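Mendance community dance program: December update for Clanik

Hi Najwa,
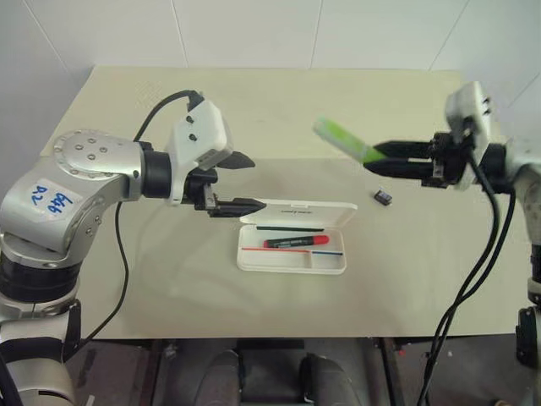

Two arms over the table, with the white paneled wall behind.

A quick catch-up from me before the break. The fall term is done and I'm really pleased with how it went! We had 184 people sign up across the beginner and family classes, and the evening group in Abu Hammour filled up so fast that I opened a waiting list (still going, by the way).

Houda Mansour took over the over-sixties class at 10 a.m. and they adore her — she's already got them asking for a spring show. Nicanor Villalba is still on music and has finally sorted the speakers, so no more buzzing through the slow numbers.

Money is fine on the whole. Hall rent went up in October, which I hadn't planned for, and I covered it from the costume line. That leaves us 200 short on shoes for the kids' group. I'd like to move the leftover printing money across if you're okay with it.

We did lose 2 sessions to the leaking roof. Afaf Srour ran one of them again as a double class, and the other will be made up in January.

Next term I want to add three short workshops for parents, and I'm still waiting on Brondix for a quote on the floor mats. I'll send the attendance sheets once Afaf Geagea has typed them up.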